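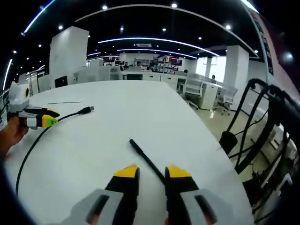 Who owns a virus sample once it leaves the hospital? Usually whoever has the freezer.

Nundbridge has 152 vials in its freezer and 13 pages of rules on opening the door. Lakshmi Krishnan, a virologist, wrote nine of them and regrets four.

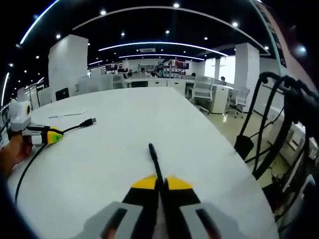 A white table and a cable with a USB plug.

Her rival, Verna Abernathy, wants every strain listed publicly by April. Krishnan would settle for labels people can read,

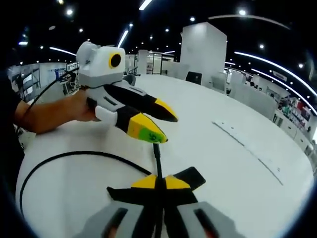
and for an inspector who stays past lunch. The last one left at noon with a cold.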